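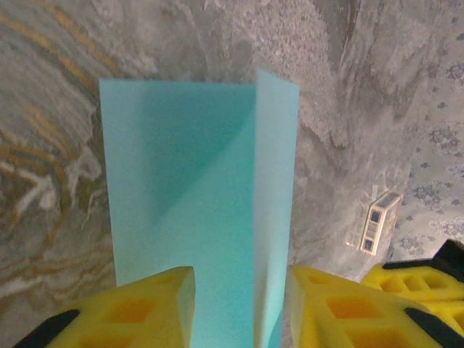 What is the best first job for a newly built pair of grippers?
Folding a single sheet of paper. Paper costs next to nothing, it shows every mistake as a wrinkle, and a pair that can make one straight crease is ready for most of the other projects in this guide.

Section 3. Tuning the Namau grippers for paper

By now both Namau grippers should be printed, bolted up and talking to the Istska control board. Now comes the fun part! Set aside an evening for this section and have a stack of scrap paper ready. You will go through it faster than you think.

You will need:
Two assembled grippers with fingers fitted
The Innes control software, with both arms showing as connected
Plain paper, medium weight, cut to matching sheets
A 3 mm hex key
Painter's tape

3.1 Check the fingers

1. Turn off the motor power. Leave the board on.
2. Open each gripper by hand and look along the fingertips. They should meet squarely when you close them again.
3. If one tip sits ahead of the other, loosen the two base screws, slide the finger until the tips line up, and retighten.
4. Press along the rubber strips with your thumb. A strip that lifts at one end needs fresh glue and a night under a clamp.

Note: The open grid in the printed fingers is meant to flex a little. Don't fill it in or print it solid. We tried that on our first pair and they crushed everything we handed them.

3.2 Set the grip force

1. Turn on the motor power and open the Grip page in Innes.
2. Set the force to 17 for both grippers. The scale has no units, so treat it as a starting point.
3. Hold a sheet between the fingers of the left gripper and press Close.
4. Tug the sheet gently. It should resist, then slide free without tearing.
5. Raise or lower the force one step at a time until it does. Repeat for the right gripper.

CAUTION: Keep your fingertips out of the gap when you press Close. The grippers are not strong enough to break anything, but a pinch at full speed hurts.

3.3 Teach the fold

1. Tape two small corner marks on the work surface and lay a sheet against them.
2. Move both arms by hand to the near edge of the sheet and press Save Point.
3. Close both grippers, lift the edge, and carry it over to the far side. Save a point every time you change direction.
4. Save the last point with the fold pressed flat, then press Play. Keep the speed at 47 or lower for the first runs.

The first crease will probably wander. Ours did, and we still cheered. Shift the final point a hair at a time and play it again – the improvement from one try to the next is a real thrill.

Note: If you want the sheet to stand up on its own afterward, stop the fold early. A crease opened past a right angle stands well. At 179 degrees it simply lies down again.

3.4 If something goes wrong

The paper slips out halfway: wipe the rubber strips with a damp cloth, let them dry, and add one step of force.
The paper tears at the edge: the arms are pulling apart. Save the lift points again with the grippers slightly closer together.
One arm lags behind: check the cable at the Istska board, then restart Innes. If the lag is still there after 3 restarts, go back to the motor test in Section 2.

Save your finished routine under a new name before you move on. Section 4 uses it as the starting point for the Hondadura box, with four folds and a tuck.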